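Ticket: Drernatano simulation kit, arm reach at the bench instrument
Opened by: Nobuhle Ntuli
Handled by: Vojtěch Charvát, Stekeo support
Product: Drernatano lab cell, trial license
Status: open, waiting on customer

Nobuhle, 9:40
Loving the kit so far! I had the lab cell loaded before my coffee was done, and the arm controls are a joy. One snag. When I send the arm to the instrument at the far end of the table, the run stops with "target not reached" and the arm holds its pose. I've restarted the cell and tried both speed settings, same message each time. The log has 2,000 lines, so I've attached it whole.

Vojtěch, 10:15
Thanks for the log, it's a good one. The planner finds a path every time, so I don't suspect the arm model. Could you send a couple of views from the left side of the table, looking down toward the instrument?

Nobuhle, 10:32
Both are from the same cell, stock layout, green pedestal where the kit puts it.

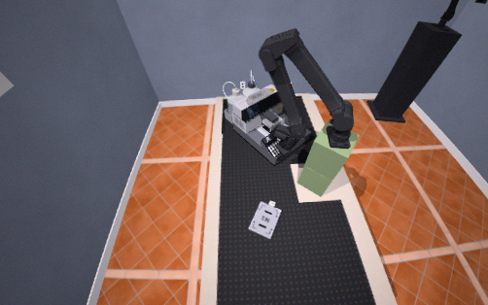
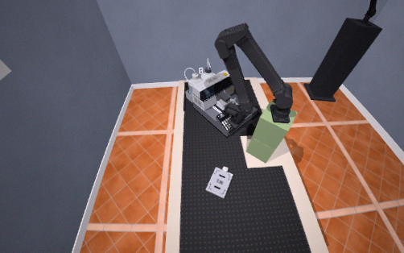
Step 1. Check the tool offset
Vojtěch, 11:05
Great, the gripper is at the instrument end in both, so the big moves look fine to me. My guess is the tool offset. Open the arm settings and compare the gripper length with the value in the Panus tool file. If they differ by 5 mm or more, load the file again and save the cell.

Nobuhle, 11:28
They differ! Reloaded and saved. First run finished with no message, second one stopped again. Still, huge progress, and the reload button is so easy to find.

Step 2. Raise the wait time
Vojtěch, 11:50
Try setting the settle time to 2 seconds and leave the white plate on the table where it is for now. I've asked Clodagh Tully to look at why the offset didn't load at install.

Nobuhle, 12:10
Setting it now. I'll queue a longer batch over lunch and post the new log here.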